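Search this site
Enter keywords
Go

Our April trip to the Trukirico open day

I'll admit I signed up mostly for the free lunch, but I came home from Trukirico full of questions and I'm still boring my family with them! Borghild Brekke met us at the door and took us straight through to the benches, where the robot arms were being shown sorting small electrical parts. There were 12 of us, all trying to stand in the same spot.

I'd pictured something huge behind a cage, like in a car plant. The table we crowded around was a plain white one with yellow trays down both sides - motors or connectors with their little wires, round red circuit boards, bundles of cable - and a steel tray lined with paper in the middle. 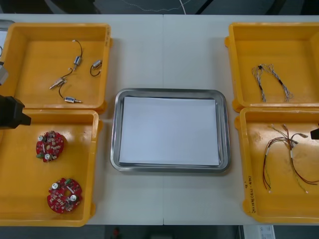
Borghild told us the wires are what keep her up at night. A circuit board holds its shape, she said, but a harness flops around and never lies the same way twice, so the team spends far more time on those. Thanasis Makris asked if it could untangle his Christmas lights (he got a very polite maybe).

We stayed until nearly 3 and I could have stayed longer. If you missed it, Borghild is happy to have a second group in the fall, so drop me a line and I'll put your name down - Lucienne Collet has already claimed the front seat in my car.

Recent items
Notes from the Prernton repair evening
Emil Grabner on fixing old radios
Spring walk to Gurnilska
Parking changes at the hall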